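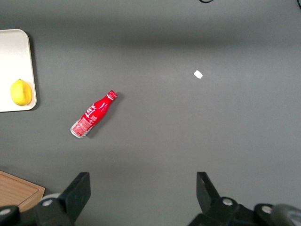
Stop Selling Me Lemons One at a Time in a Net of Six

4 December 2022

Went to the big Lurmont on the ring road for one lemon. One. Came home with six in a plastic net, becuase that's how they come now. Loose fruit went in October, no sign, no warning, just a shelf of nets where the bins used to be.

I know the argument. Packed fruit scans faster, bruises less, travels better. Fine. But who is cooking for six lemons? I live alone. Half the people on my street in Sundstead live alone. Two lemons get used, the rest go hard at the back of the fridge and then into the trash. And I paid for all of them.

Same with onions. Same with ginger, which now comes in a tray the size of my shoe. A recipe wants a thumb of it!

The chain says it cares about food waste. There's a poster by the carts, very green, very leafy. Then you walk past it and can't buy a single carrot. Waste doesn't vanish when it leaves the store - it moves to my kitchen and becomes my fault.

Van Wijk in Gorkent still sells loose. Small place, bad parking, paper bags on a string. You pick what you want, they weigh it, you leave. I bought 200 grams of green beans last week and no one blinked. Costs a bit more per pound, sure. I spend less overall, and I've checked my reciepts.

So that's where my money goes now. Twenty minutes on the bus, which is a pain in the rain. Lurmont could have it back tomorow. Put out one bin of lemons and a scale.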